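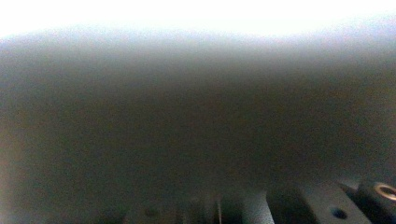 **Figure 3.** View from a hand-held gripper with a dark surface close to the lens. Parts of the gripper show along the bottom edge.

### 4.2 What the added examples bought us

The case for gathering more examples usually rests on a curve that goes up and to the right. We had such a curve in July, and we no longer trust it. When Cevow was trained on the first 40 episodes and then on 70, its score on our bench tasks rose, and our internal report credited the larger set. Haoran Dai pointed out that the later episodes had also been screened by a stricter reviewer. Size and screening had changed together, and nothing in the log lets us pull them apart after the fact.

Screening deserves more suspicion than it gets. Frames like the one in Figure 3 carry almost nothing about the position of an object, and a reviewer working quickly will throw out the whole episode if enough of them come in a row. We did this ourselves under the first version of the Lalletti rules. The trouble is that close, blurred views are what a wrist-level camera gets when something large comes near it, and a policy that has never met them in training will meet them at run time. Dropping them makes the set look cleaner and may make it worse. We have put them back for all results in this section, and we report the screened version only in the appendix.

The second problem is cloth. Bittencourt, our annotation tool, asks for a start and an end to each action, and for rigid objects two annotators mostly agree on both. For a long piece of black fabric on a pale board they do not. One of them ends the action when the hands stop, the other when the folds look settled, and a fold has no obvious settled state.

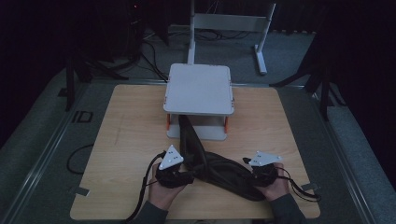 Hand tracking was supposed to fix this. With a marker plate on each hand, the argument went, the pose stream would give us the boundaries for free. It gives us hand motion, and hand motion is a poor stand-in for what the fabric is doing. Vanderleia Dantas relabeled 10 of the cloth episodes from the pose stream alone and then from video alone. The two sets of boundaries differed in 8 of them. We do not know which set is right, and we doubt that the question has a single answer. Earlier drafts called the pose labels "ground truth." We have removed the phrase.

A related worry is that people wearing trackers move like people wearing trackers. We have no untracked baseline at the same bench and so cannot say how large the effect is. Papers that claim natural demonstrations from similar gear should be asked for one.

Footwear was the category we expected to be easy. A shoe keeps its shape better than a strap and is large enough for either collection method.
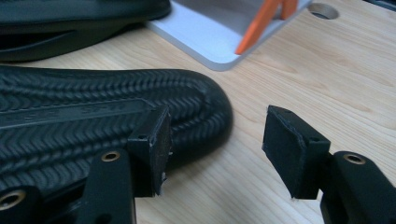 Dark soles and dark fingertip pads share much of their color, and the Cladosmont segmenter, which we used without retraining, often merged the two at the point of overlap. Its confidence stayed high when it did so. Anyone filtering on that confidence would keep the bad masks. We filtered on it for several weeks.

Our reading of these results is narrow. More episodes helped on the tasks we tested, by an amount we cannot separate from the change in review. We have no evidence that the gain carries over to a new bench, a new operator or lighter-colored objects, and the tests in Section 5 were not designed to find out.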